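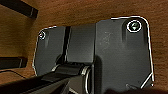
The gripper up close, over a woodgrain surface.

Our May 1, 2025 open day at the Sheehan rooms was such a pleasure, and thank you to all 56 of you who came by, some with grandkids in tow and one or two with very good questions about batteries. The Bramholm crew talked us through Nevivix, their robot arm project, and explained how they're teaching it everyday tidying, a job most of us would be only too glad to hand over (mine included, if you've ever seen my hall cupboard!).
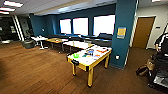
The games room at Sheehan, with the yellow table and the long bench under the windows.

There was plenty of time to wander, sit down with a cuppa and get talking with the neighbours. What I liked best was how patient the crew were with beginners, myself very much among them, and we ran 52 minutes over without my noticing. They've promised to come back in July with new tasks and a longer session for the kids, so do keep an eye on the noticeboard. 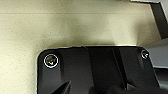
Draseo wrote in afterwards to ask whether the July visit could start after work hours, as plenty of people on the late shift would love to come along too.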